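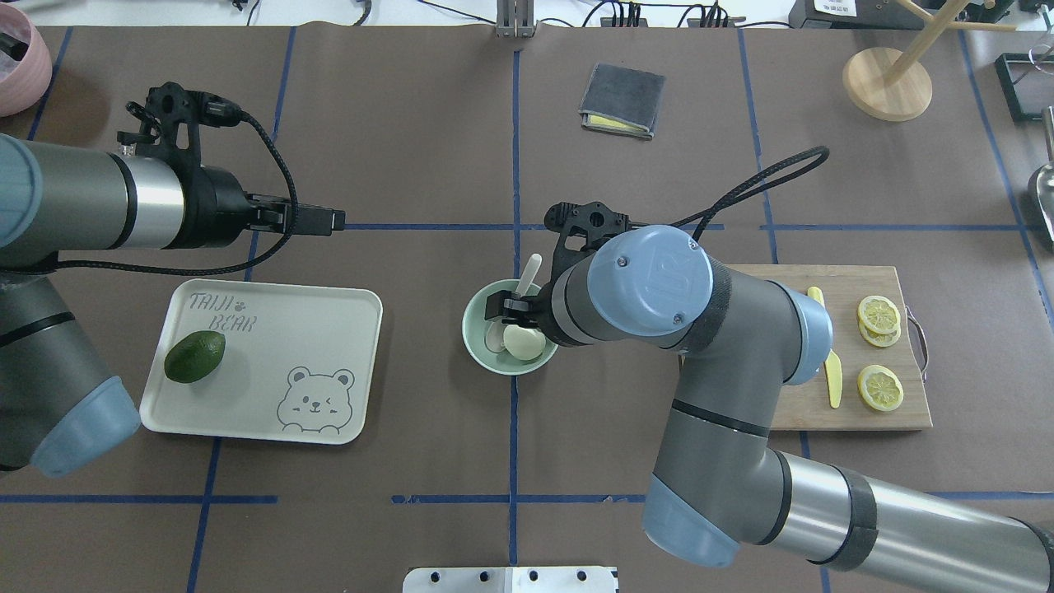
제13호

문예지 > 단편 > 수위

수준점 2번

리틀투다우 수위관측소는 폰다리강 좌안의 암반 위에 있다. 관측소라고 해도 콘크리트 우물과 그 위에 얹힌 철판 상자가 전부다. 우물은 바닥 가까이에서 가는 관으로 강과 이어져 있어서 물결은 들어오지 못하고 수위만 들어온다. 상자 안에는 바브라사의 부자식 기록계가 있다. 부자가 오르내리면 도르래가 돌고, 도르래가 돌면 펜이 움직이고, 펜 아래에서 시계 장치가 종이 감은 원통을 돌린다. 종이는 토요일마다 간다.

미커 흐룬은 10월에 폐소 점검을 하러 왔다. 하류에 푸마흐 계획의 새 관측소가 들어섰고, 리틀투다우의 기록은 새 관측소의 기록에 이어 붙일 예정이었다. 두 기록을 잇기 전에 옛 기록의 영점을 확정해야 한다. 그 일이 끝나면 상자에 봉인을 붙이고 열쇠를 회수한다. 출장 명령서에는 그렇게 적혀 있었다.

열쇠는 보후밀라 듀리차가 가지고 있었다. 관측소에서 길 하나를 건너면 나오는 돌집에 살았고, 그 집에서 관측원 일을 아버지에게 물려받았다. 듀리차는 열쇠를 바로 내주지 않고 장화부터 신었다.

"제가 열겠습니다. 경첩을 들면서 열어야 합니다."

흐룬은 경첩을 들면서 여는 것을 보았다. 상자 안은 깨끗했다. 도르래 축에 기름이 발려 있었고 펜촉에는 잉크가 굳은 흔적이 없었다. 시계는 흐룬의 손목시계보다 조금 빨랐다. 흐룬은 야장에 그 차이를 적었다.

"추울 때는 느려집니다." 듀리차가 말했다. "지금은 빨리 가게 해 둡니다."

"보정은 언제 합니까?"

"종이 갈 때요."

흐룬은 그것도 적었다.

점검 순서는 정해져 있다. 먼저 기록계의 값과 강가 수위표의 값을 비교한다. 다음으로 수위표의 영점과 수준점의 높이 차를 수준측량으로 잰다. 수준점은 움직이지 않는 곳에 박은 황동 볼트이고, 대장에는 볼트 머리가 영점보다 얼마나 높은지가 적혀 있다. 잰 값과 대장의 값이 같으면 서명한다. 다르면 규정에 따라 수위표를 옮겨 대장의 값에 맞춘다. 규정은 수준점을 의심하는 경우를 별표에서 한 단락으로만 다룬다.

리틀투다우의 볼트는 둘이었다. 1번은 옛 다리의 교각에 박혀 있었는데 다리가 철거되면서 대장에서 지워졌다. 2번은 듀리차의 집 기초석에 박혀 있었다. 그 집이 강가에서 가장 무거운 건물이었기 때문에 그 자리를 골랐다고 대장의 비고란에 적혀 있었다.

기록계와 수위표는 일치했다. 흐룬은 길가에 삼각대를 세우고 수준의를 얹었다. 표척은 듀리차가 잡겠다고 했다. 관측원은 표척을 잡을 의무가 없었지만 해마다 그렇게 해 온 모양이었다. 기포를 보면서 표척을 세우는 동작에 군더더기가 없었다.

첫 번째 시준은 볼트 쪽이었다. 두 번째는 수위표 쪽이었다. 흐룬은 두 값의 차를 구하고 대장의 값과 비교했다. 13밀리미터가 달랐다. 볼트가 대장의 값보다 13밀리미터 낮았다.

흐룬은 삼각대를 다시 세웠다. 기계 높이를 바꾸고 같은 관측을 되풀이했다. 13밀리미터였다. 십자선 조정을 확인하고, 표척의 밑면을 닦고, 볼트 머리에 낀 이끼를 붓으로 털었다. 세 번째 관측에서도 같은 값이 나왔다.

"작년 점검표에는 차이가 없다고 되어 있습니다." 흐룬이 말했다.

"네."

"재작년에도 그렇습니다."

"네."

듀리차는 표척을 볼트에서 내려 옆구리에 끼었다. 표척의 금속 밑판이 돌에 닿지 않도록 방향을 돌려 잡았다.

작년 점검표는 듀리차가 작성한 것이었다. 본청의 인력이 줄어든 뒤로 간이 점검은 관측원에게 위임되어 있었다. 흐룬은 사본을 꺼내 읽었다. 전시와 후시의 값이 모두 적혀 있었고 계산도 맞았다. 필체는 고르고 숫자 7에는 가로획이 있었다. 다만 후시의 값이 매년 너무 잘 맞았다. 실제로 잰 값이라면 끝자리가 조금씩 흔들려야 한다. 듀리차의 끝자리는 흔들리지 않았다.

점심은 집 안에서 먹었다. 흐룬은 거절했으나 비가 오기 시작했고, 젖은 야장에는 연필이 잘 먹지 않는다. 부엌은 강 쪽으로 창이 나 있었다. 창틀과 벽 사이에는 회를 새로 바른 자리가 길게 있었고 그 옆에 그보다 오래된 자리가 나란히 있었다. 문짝 아래는 대패로 비스듬히 깎여 있었다. 흐룬은 식탁에 연필을 내려놓았다. 연필은 강 쪽으로 굴러갔고 듀리차가 가장자리에서 잡아 돌려주었다.

"언제부터입니까?" 흐룬이 물었다.

"윗집 비탈이 무너진 해부터요. 그해 봄에 문이 안 닫혔습니다."

"본청에 알렸습니까?"

"아니요."

듀리차는 수프를 떠 주고 빵을 썰었다. 빵칼의 날이 닳아서 가운데가 얇았다.

"규정대로 하면 수위표를 내려야 했어요." 듀리차가 말했다. "볼트에 맞추라고 되어 있으니까요. 그러면 강이 하루아침에 13밀리미터 올라간 걸로 나옵니다. 강은 그대로인데요."

흐룬은 틀린 말이 아니라고 생각했다. 수위표는 암반에 고정되어 있었다. 집이 내려가고 수위표가 그대로라면, 수위표를 건드리지 않은 쪽의 기록이 옳다. 종이 위의 선은 처음부터 끝까지 같은 영점에서 그려진 것이다. 틀린 것은 점검표뿐이었다.

"별표에 따로 규정이 있습니다. 수준점 변동 신고를 하면 됩니다."

"압니다. 별표도 읽었습니다."

별표의 마지막 줄에는 건물에 설치된 수준점이 침하한 경우 그 건물의 소재지를 관할 지자체에 통보한다고 되어 있었다. 윗집은 그런 통보를 받고 비워졌다. 통보의 사유는 수준점이 아니라 비탈이었지만 서식은 같았다. 듀리차는 그 집 이야기를 길게 하지 않았다. 지금은 지붕을 걷어 냈고 벽은 두었다고만 했다.

흐룬은 빵을 먹으면서 남은 절차를 따져 보았다. 볼트와 수위표 가운데 어느 것이 움직였는지는 두 점 사이의 측량만으로는 알 수 없다. 부엌의 벽과 문짝은 관측값이 아니다. 세 번째 점이 필요했다. 대장의 부속도에는 교회 계단의 표석이 나와 있었다. 국가수준망에 속한 점이고, 관측소에서 노선 길이로 거의 780미터 떨어져 있었다.

"비가 그치면 교회까지 갑니다." 흐룬이 말했다. "왕복으로 합니다."

"오늘 안에 못 끝냅니다."

"그러면 내일까지 합니다."

듀리차는 빵을 한 조각 더 썰어 흐룬의 접시에 놓았다.

비는 오후 늦게 그쳤다. 두 사람은 수위표에서 출발했다. 기계를 가운데 두고 앞뒤 표척의 거리를 같게 맞추면 시준선의 기울기에서 오는 오차가 상쇄된다. 그래서 수준측량은 걸음이 느리다. 흐룬은 표척 사이의 간격을 80미터 이내로 제한했다. 오르막에서는 그보다 훨씬 짧아졌다. 듀리차는 표척을 세우고, 흐룬이 손을 들면 다음 자리로 갔다. 전환점에는 쇠로 된 표척대를 놓고 발로 밟았다. 흐룬이 기계를 옮기는 동안 듀리차는 표척대 위에서 표척을 돌려세우고 움직이지 않았다.

우체국 앞에서 해가 졌다. 흐룬은 담장의 갓돌에 분필로 표시를 하고 그날의 관측을 닫았다. 야장의 합계란을 채우고 괄호 안에 시각과 날씨를 적었다. 흐림. 바람 약함. 표척수 B. 듀리차.

"이름을 적습니까?" 듀리차가 물었다.

"표척수는 적습니다."

"작년 것에는 제가 관측자였는데요."

흐룬은 대답하지 않고 야장을 가방에 넣었다.

숙소는 우체국 위층이었다. 흐룬은 책상에 대장과 점검표 사본을 펴 놓고 계산을 했다. 비탈이 무너진 해부터의 점검표를 날짜 순으로 놓으면 침하의 경과를 알 수 있어야 했지만, 거기 적힌 것은 전부 침하가 없다는 값이었다. 13밀리미터가 한 번에 내려간 것인지 조금씩 내려간 것인지 종이로는 알 수 없었다. 한 번에 내려가 멈춘 집과 지금도 내려가는 집은 다르다. 앞의 것은 문짝을 깎으면 된다. 흐룬은 그 구별이 보고서에서 몇 줄이 될지 생각하다가 등을 껐다.

다음 날 아침 듀리차는 우체국 앞에 먼저 나와 있었다. 표척 옆에 공책 한 권을 들고 있었다. 모서리를 천으로 싼 회계용 공책이었다.

"잰 값은 여기 있습니다." 듀리차가 말했다.

흐룬은 장갑을 벗고 공책을 폈다. 전시, 후시, 고저차. 같은 필체였고 7에는 가로획이 있었다. 끝자리는 흔들리고 있었다. 비탈이 무너진 해의 봄에 큰 값이 하나 있었고 그다음 해에 작은 값이 하나 더 있었다. 뒤로는 변화가 거의 보이지 않았는데, 측정 오차로 볼 수 있는 범위인지는 따로 계산해야 했다. 맨 마지막 행은 올해 9월이었다. 점검 시기가 아니었다.

"9월에는 왜 쟀습니까?"

"오신다고 해서요."

흐룬은 공책을 돌려주지 않고 야장과 함께 가방에 넣었다. 그리고 분필 표시 위에 표척을 세우라고 손짓했다.

교회까지는 오전에 끝났다. 표석은 계단 옆의 풀 속에 있었다. 풀을 베고 흙을 긁어낸 뒤 표석의 머리에 표척을 세웠다. 돌아오는 길에는 전환점을 바꾸어 잡았다. 왕복차는 허용 오차 안에 들었다. 수위표의 영점은 움직이지 않았고 볼트는 움직였다. 흐룬은 결과를 소리 내어 읽지 않았고 듀리차도 묻지 않았다. 표척을 접어 자루에 넣고 밑판의 진흙을 손톱으로 긁어냈다.

보고서는 그 부엌에서 썼다. 서식의 앞면은 어렵지 않았다. 수위표 영점, 이상 없음. 기록의 연속성, 유지됨. 근거, 국가수준망 표석과의 왕복 측량. 푸마흐 관측소와의 접속에 보정을 요하지 않음. 흐룬은 마지막 줄을 쓰고 잉크가 마르기를 기다렸다.

뒷면은 수준점에 관한 것이었다. 2번 볼트의 상태를 고르는 칸이 있었다. 양호, 망실, 변동. 관측소가 닫히면 볼트도 대장에서 빠진다. 대장에서 빠질 점의 상태는 접속 계산에 쓰이지 않고, 본청에서 뒷면을 읽는 사람은 흐룬 자신이었다. 흐룬은 펜을 든 채로 창밖을 보았다. 강은 탁했고 수위표의 아래쪽 눈금이 잠겨 있었다.

"변동에 표시하겠습니다." 흐룬이 말했다.

듀리차는 개수대 앞에 서 있었다. "네."

"침하량을 적고, 공책의 값을 별지로 붙입니다. 마지막 세 해 동안 유의한 변화가 있었는지는 제가 계산해서 의견란에 씁니다. 지자체에서는 사람을 보낼 겁니다. 의견란을 읽는지는 모릅니다."

"점검표는요?"

"관측원이 제출한 값과 별지의 값이 다르다고 적습니다."

듀리차는 물을 잠갔다. 수건에 손을 닦고 식탁으로 와서 흐룬의 맞은편에 앉았다. 흐룬은 서식을 돌려 놓고 관측원 의견란을 가리켰다. 비워 두어도 되는 칸이었다. 듀리차는 흐룬의 펜을 받아 들고 한참 있다가 한 줄을 썼다. 기록지의 값은 모두 본 대로임.

토요일이었다. 종이를 가는 날이었으므로 듀리차는 장화를 신고 길을 건넜다. 흐룬은 봉인 테이프와 열쇠 인수증을 들고 따라갔다. 듀리차는 경첩을 들면서 문을 열고 원통을 멈추었다. 종이를 풀어 끝에 시각을 적고 시계와의 차이를 적었다. 그런 다음 상자 바닥의 깡통에서 새 종이를 꺼냈다.

"오늘부터는 갈지 않아도 됩니다." 흐룬이 말했다.

"봉인은 몇 시로 적습니까?"

흐룬은 손목시계를 보았다. 명령서에는 날짜만 있고 시각이 없었다.

"자정으로 합니다."

듀리차는 새 종이를 원통에 감고 이음매를 눌렀다. 태엽을 감고 펜을 내렸다. 펜은 종이에 점을 찍고 가만히 있다가, 원통이 돌기 시작하자 옆으로 짧은 선을 냈다. 흐룬은 수위표로 내려가 값을 읽어 불러 주었고 듀리차는 그것을 종이의 첫머리에 적었다.

관련 글
갑문지기의 두 번째 겨울
염전 측량사
등대 기름 장부
바람 없는 날의 풍속계
지난 호 단편 모두 보기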